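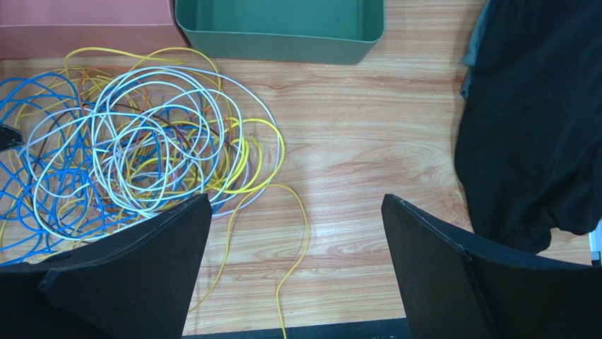 Wire heap beyond the gripper fingers, Vuro open day.

Filed under: Diary / Visits / Automation

Tuesday. Open day at Vuro, in the Nanayakkara Building on the Dreltau side of the river. Took the 56 bus to the end of the line and walked the last part along the fence. Signed in at a tablet, was given a lanyard and a map with the toilets marked on the wrong floor. Coffee from an urn. Talks in the main room until eleven, demonstrations after that in the side bays. I skipped the second talk, which was on battery storage, and so got to the wire bay before the crowd.

The task is sorting mixed offcuts. A heap of insulated wire goes on the table and the arms have to pull lengths out of it and put them in shallow trays. I had read about this in the Stadik newsletter, where it was written up as a solved problem. Vuro make no such claim. The engineer on the bay gave the figure for the current trial as 2390 attempted picks, of which 719 ended with one single length in the right tray. I make that around 30 per cent. The rest are mostly double picks, where a second piece comes up hooked on the first, and empty closures on a loop that slides out sideways.

The gripper view is the useful one. The fingers are black and matt, with a surface that looks a little like foam, and wide for the job. The white wire lies in big open coils across the middle of the heap and gives them plenty to close on. The blue on the left is in smaller, untidier loops. The yellow goes right through the lot, so pulling on any one loop of it is likely to shift the whole pile. One yellow strand had run out across the bare wood to between the fingers, and I would have started with that. I asked whether the system prefers loose ends to loops. The answer was that it isn't told to, but that in the logs it goes for ends more often as the trial goes on. They have not yet checked whether this is down to the lighting.

I watched nine attempts in all. Two were good, both blue. One brought up a good third of the heap and was stopped by hand — a sensible place to have the stop button, next to the operator's knee. The others came up with nothing or with two pieces. Cycle time is slow. I didn't time it properly but a person would have cleared the table while I stood there.

The trays don't match the wire colours. They are mustard yellow, terracotta and dark green, and the blue goes in the terracotta one. I assumed a mistake and asked. It is deliberate: the tray for each colour is given at the start of a run and can be changed. Fair enough, though I'd want it written on the bay, as I heard the same question put twice more behind me.

Cable routing on the arms themselves is in purple, up the length of each arm and over the top of the gripper in a loop, then back to a white connector block at the rear. Generous slack. We lost a week last September to a cable that pulled tight at full reach, so I looked at this for longer than I looked at the picking. The front rail is plain aluminium extrusion with slotted trunking along it, same as ours. The electronics at either end of the rail are small, with a blue light on the board at the left.

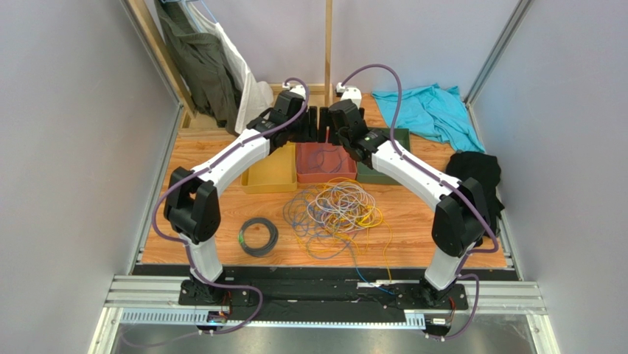
Afternoon, and notes for our own bench

Lunch was sandwiches, standing. The afternoon talk covered failure logging and was the best of the day. They keep every failed pick under a short fixed list of causes, and anything that doesn't fit goes to a person the same evening. We keep ours in a free text box and never read it.

To do:
Copy the slack loop at the wrist.
Cut our failure causes down to a fixed list.
Ask Vuro what the finger pads are made of and how long a set lasts. I forgot to ask on the day.
Try the heap test with white wire only, then add the yellow.
Write to Stadik about the newsletter piece — the success rate should be in it.

Left at ten to four. Bus late, home by half past five.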